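20th April – bindery bench, glue trials, continued

Second round on the paste problem. Recap for Kobe, who missed the first round and claims he will read this: the spines on the Segura ledgers crack when opened past the middle, and the customer has the unreasonable habit of opening them past the middle. Three suspects. The paste, the mull, or me. I have started with the paste.

**Batch A.** Wheat starch, one part to five of water by volume, soaked overnight, cooked until translucent, sieved twice. Smooth, a bit stiff. Brushed well when thinned.

**Batch B.** Same, with a third of PVA stirred in once cooled. Pilar swears by this. It went stringy for a minute and then behaved, much like Pilar.

**Batch C.** The tub from Rusier, straight out of the tub. Smells of pear drops. The label promises "lasting flexibility", a phrase I intend to hold against somebody.

Each batch went on three dummy blocks, 9 sections apiece, sewn on tapes, rounded by hand, and lined with the same mull from the same roll. I pressed them under the old iron weights because the nipping press is still waiting for Valdir to find the part he put somewhere safe in January.

Opening test: 200 full openings per block, flat to the bench and back. It is as much fun as it sounds. I did the A blocks before lunch and the B blocks after, and my left thumb would like it noted.

- A1: hairline crack at the fourth section by the end. Sewing fine.
- A2: same place, a little worse.
- A3: no crack, but I think I left more paste in the joint.
- B1, B2, B3: nothing. Annoying, as I shall have to tell Pilar.
- C: not tested. Still tacky this morning, and the tub said four hours.

The A2 crack follows the edge of the mull almost exactly, so the mull may not be innocent. It's cut a hair short of the kettle stitch on all the A blocks (my cutting, my fault, moving on). Next round needs mull cut full length, or the comparison with B is worth very little.

Grain direction checked on the lining paper by wetting a strip of each. All correct except the offcuts from the Stastel order, which curl the wrong way. Those are now in the scrap drawer, marked with a large X. Please leave the X ones for wrapping sandwiches.

The other standing question is where notes to one another should live, given that last week's was written on the back of a customer's endpaper. My vote is for the dry-erase board. Red pen reads well enough, even at a slant.

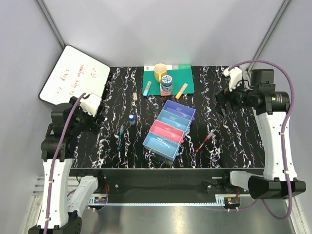

## To do

- Recut mull, full length, and repeat A with three fresh blocks.
- Test C once it has dried, if it does.
- Try B at a quarter PVA. Nerea wants the spines reversible in water for the archive jobs, and a third is already pushing her patience.
- Ask Visitación whether job 322 was lined with the old roll. It has been opened daily and has no cracks at all, the smug thing.
- Order thread. We are down to the one bobbin, and it's the green.

Leftover A is in the fridge, second shelf, lid labeled. It looks exactly like custard – Kobe, it is paste.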